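Is 309 demos enough for a cable-plugging policy, or am I being sold something?

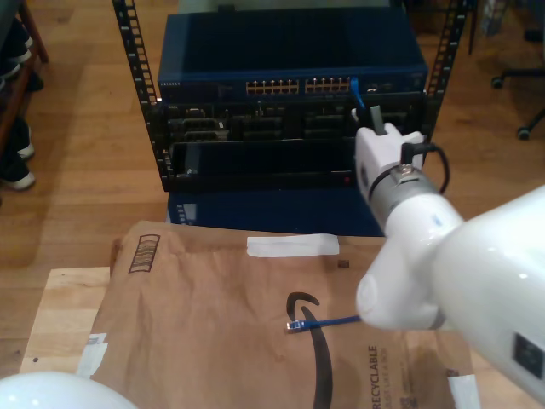
Last modified in July · 3 replies · Topic: Collecting demonstrations

We're a small shop that looks after network closets, and against my better judgment we've been talked into trying to teach an arm to move patch cables on a rack. The setup is plain: white arm, white gripper, an open-frame rack with a switch on top, a patch panel or some such faceplate under it and a shelf tray under that. One blue patch cable hangs from a port and another is left lying out in front, and the arm is driven by hand while everything gets logged.

We have 309 recorded demonstrations so far. The people at Hnatiuk who sold us the collection software say that's "plenty to see signs of life." I have trained a policy on them and what I see is an arm that goes confidently to a spot near the right side of the rack and closes on air. Sometimes it closes on the cable. I would call that a coin toss with extra steps, and their support person calls it promising.

What I want to know:

Is 309 a sane number for one task with a floppy cable, or is the honest figure in the thousands and everyone quotes the low one to get you started?

We recorded nearly all of it with the rack in the same position. Is that data worth keeping?

Do the fumbled attempts go in or get deleted? The manual says both things, on different pages.

I'm not looking for a pep talk. If the answer is that this doesn't work on cables yet, I'd like to hear it now and stop paying a person to sit there all afternoon.

Posted by Brillness

——

309 is fine, we got ours working with less. Make sure you normalize the actions. Also try a bigger batch size.

Posted by Oleo

4 people found this helpful

——

I'd ask Oleo what "working" means, on what task, and over how many tries, before anyone changes their batch size. A block into a bowl is a different animal from a cable.

I ran a similar job at Stulmont for most of a year, so here is what I can tell you, with the warning that my rack isn't your rack.

On the count. We stopped at 1,328 demonstrations. I don't think that number means much by itself. Our first 900 were recorded the way you describe, same rack position, same cable, same operator, and the policy trained on them did what yours does. It had learned where the arm usually goes. Slide the rack over by the width of a hand and it reached for the old place. The rest of the set was recorded with things moved on purpose, and that smaller part did nearly all the good. So when a vendor gives you a number with no word on how varied the recordings are, I'd treat it as advertising.

A cheap test you can do today, before you record anything more: hang the cable from a different port, leave everything else alone, and run the policy. If it goes to the old port, it isn't using the picture much and more of the same recordings won't fix that. If it hesitates somewhere between the two, there's something to build on.

On keeping the old data. Keep it, but don't let it swamp the new stuff. We sampled so that each training batch was half old and half new. I can't prove that half was the right split. We tried it once, it was better than before, and we moved on.

What to vary, in the order it mattered for us:

Which port the cable starts in
How the cable hangs, which changes every time you touch it anyway, so don't tidy it between takes
Where the rack stands and how it's turned
Cable color – we only had blue for a long while and the policy was hopeless on gray
Lighting, including with the blinds shut

We left the clutter in. There was always a mailer or a spare cable lying around in front of the rack, and it would be there on a real job too. What you want to avoid is the same clutter in the same place in every take, or the model may use it as a landmark. We had a cardboard box that turned out to be doing half the navigating. Move the box, and the arm was lost.

On fumbles. I'd sort them into two piles. A miss followed by a clean recovery is worth having, since your policy will miss too and needs some idea of what to do next. A miss followed by the operator waving around and giving up should go. We also trimmed the dead time at the start of each take, where the operator is getting settled, because the policy picked up the habit of sitting there doing nothing. That one cost us a week.

One more thing that gets skipped: the clip. Grabbing a hanging cable and unlatching the plug are two tasks, and the second is much harder. Check how many of your takes include pressing the latch. I would split them, train the grab alone, and see if you can get that above a coin toss first. Count it properly, too. We did 6 runs per starting position and wrote down every result, including the embarrassing ones. Before that we were all going by the last good run we remembered.

As for whether it works on cables yet: the grab, yes, within the range of things we'd recorded. The unlatching worked often enough to film and too seldom to leave alone. I wouldn't promise a customer anything.

Posted by Stulmont_bench

Accepted by the original poster

——

Reply from Brillness: Did the port test this morning. Moved the cable over to the left bank and the arm went straight to where it used to be, without a flicker. So that's 309 recordings of one motion. I've asked Hnatiuk whether their "plenty" assumed the rack would be moved between takes and got a link to the same manual page. We'll record a new batch with the starting port changed every take and I'll post the tally, good or bad.

——

Following. Same thing here with up to an hour of recordings a day and not much to show. Does anyone vary the height of the rack as well, or only where it stands on the floor? Ours is bolted to a cart and raising it is a two-person job.

Posted by patchbay_left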